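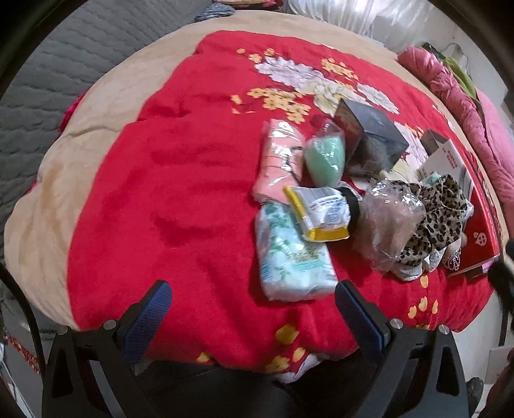
**Trajkovski 100 underblanket, queen size. Tested September to November.**

The Trajkovski is a heated pad that goes under the fitted sheet and is held by an elastic skirt. It has two zones, two wired controllers and a timer on each side. I bought mine at full price and have used it on a foam mattress in a room that sits near 58 °F overnight.

## Setup

The skirt fits mattresses up to 14 inches deep. Mine is 11, and the skirt has slack at the foot end, so the pad creeps toward the headboard over a week or so. Two sheet clips stopped it. The cords exit at the head on both sides, and the plugs are keyed left and right. The controllers are not labeled to match, so expect to swap them once.

## Heat-up

Measured with a thermocouple under the sheet, covers on, left zone only:

| Setting | After 20 min | Steady |
|---|---|---|
| 1 | 73 °F | 79 °F |
| 3 | 82 °F | 90 °F |
| 5 | 91 °F | 102 °F |

Setting 5 is for preheating. I sleep on 1 or 2. The right zone runs two degrees cooler at every setting, and I could not feel the difference.

A plush layer on top matters more than the setting. With a thin cotton cover only, steady temperature on 3 fell by six degrees.

## Power

A plug-in meter showed 100 watts with both zones on 5, falling as the thermostat cycles. The manual gives a life of 4,000 hours for the controllers. I have logged some 197 hours, too few to comment.

## Washing

Unplug both leads, cold wash, gentle cycle, no spin above medium. I have washed it twice. The wires did not shift, but the elastic came out slightly looser. Small things tend to end up inside the skirt, so feel along the hem before loading the machine. Hair ties are the usual find.
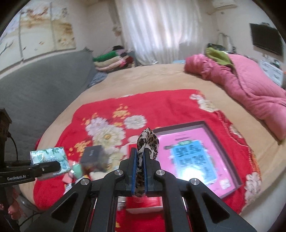

## Compared with the Jorstead

The Jorstead costs less and heats faster on high. Its lowest setting is too warm for me to sleep on, and the timer cannot be turned off. The Trajkovski timer runs from 1 to 10 hours or continuously.

**Rating:** 4 out of 5. One point off for the skirt.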